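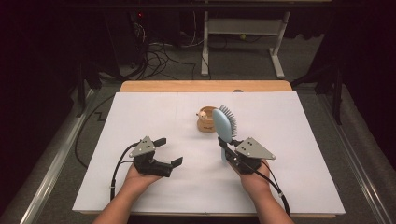 About Sterkmont

Sterkmont plans equipment purchases for labs and small plants that work with robots. We do not build or sell hardware. Clients come to us with a task and a budget ceiling, and we return a costed list, a floor plan and a purchase schedule.

What we plan for

Most of our work covers manipulation benches: arms, hand-held grippers, tables, rails, stands, cabling, storage and the computers behind them. A client who wants to record people handling household goods needs a different list from one who is fitting arms to a packing line. The grippers are seldom the largest line. Floor space, spares and operator hours usually are.

How a plan is built

We start with the objects to be handled. Their size, weight and surface set the finger opening and the grip force, and those two numbers remove most of the catalog. A two-handed task doubles the gripper line and the cable runs. Table height and reach come next, then power, then data storage.

Every plan has three columns: buy now, buy later, lease. Spares go in the first column. Fingers, pads and cables wear out first and are priced for 18 months of use. Shipping and import duty are listed apart from the unit price, as are calibration hours.

Quotes are held open for 10 weeks. After that we reprice the whole list.

Where we work

The main office is in Greltach, with a small test room on the ground floor. The Prilletti office handles leasing and resale of used equipment. Both offices use the same parts list, currently 2,138 entries, reviewed each February. Entries without a confirmed lead time are marked and left out of fixed-price plans.

The company began as the purchasing desk of Eglītis, an engineering firm, and became separate when outside requests outnumbered internal ones. We have completed 439 plans under the present name.

Fees

Planning is charged at a fixed fee, agreed before work starts. We take no commission from suppliers. Site visits are billed at cost. Changes to the task after the first draft are quoted as a new item.

To request a plan, send the task description, the room dimensions and the budget ceiling to the Greltach office.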